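**Noise limit for the shared workshop building, what is reasonable?**

**abaxter**
April 5, 2019

We rent a unit in a converted mill building, 16 tenants on two floors. The landlord wants a written rule about noise before the leases renew in October and has asked tenants to send in a draft. I said I'd write one. My unit is upstairs, I do bookbinding, and I need quiet for maybe half the day. The people below me run saws. Everyone has been polite so far but it won't last.

What do other shared buildings do? Set hours, a decibel number, or both?

Ailsa Baxter

**tenon_ed**

Set hours. We tried a decibel number and it was a waste of time. Everybody downloaded a different phone app and got a different reading. I had one telling me 97 while the guy standing beside me had a good deal less on his. We argued about the apps for a month and then dropped it.

Ours is now loud work from nine to four, with an hour off at noon. Fits on an index card by the door.

**MacRitchie_E**

Disagree with tenon_ed. Hours alone treat a planer and a hand drill the same. I was in a building called Bedard for years and we had exactly that rule. People stopped doing small jobs in the evening because somebody would complain about any sound at all. I lost two good months on a boat order that way.

Buy one real meter, keep it in the hallway, and write down where it gets measured. Ours lived on a hook outside the restroom. The number matters less than everyone using the same box in the same spot.
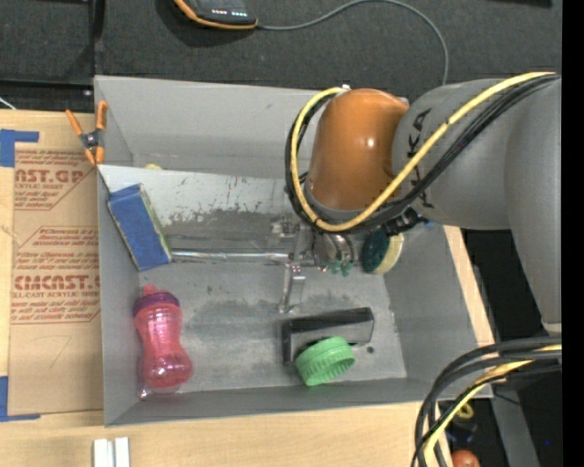 Also put compressors in their own paragraph. They kick on by themselves, so the owner may not be in the room or even in the building. At Bedard the worst fight we had was over a compressor left on overnight, and the hours rule said nothing about it because nobody was "working."

Ewan

**abaxter**

Thanks both. The compressor point is a good one, there are at least a couple downstairs and I can hear them cycle through the floor. Who paid for the meter?

**MacRitchie_E**

Landlord. We asked for it in the same letter as the draft rule and he said yes.

**tenon_ed**

Fine on compressors, I'll give you that. Still say the meter turns into a hobby for whoever is the most annoyed. We had a man who took readings at every door and emailed them out.

**quietdown**

Before you write anything, find out what the floor is made of. We're on the second floor of the Matheson and the noise wasn't the problem so much as the vibration. I spent 800 dollars on panels for the walls and it did nothing, the hum was coming up through the table legs. Thick rubber pads under the machines downstairs fixed most of it. I'd ask for pads in the rule.

**tenon_ed**

Pads make a bandsaw walk if you get the soft ones. Ask the owners before you require it.

**quietdown**

Get the hard ones then. Mine are under a lathe and it hasn't moved.

**abaxter**

Floor is old plank with a subfloor of some kind, I'll ask. Where I've gotten to:

- Loud work nine to four, noon hour quiet
- Hand tools any time
- Compressors off when you leave
- Pads under fixed machines, type up to the owner
- 3 days' notice for anything unusual, like demolition or floor sanding

I left the meter out for now.

**MacRitchie_E**

Then define loud. You'll be back here by winter.

**tenon_ed**

List the machines by name. Planer, table saw, router, grinder. Add to it when something new shows up.

**abaxter**

I can do a list. I'll send it around downstairs first and post what they cross out.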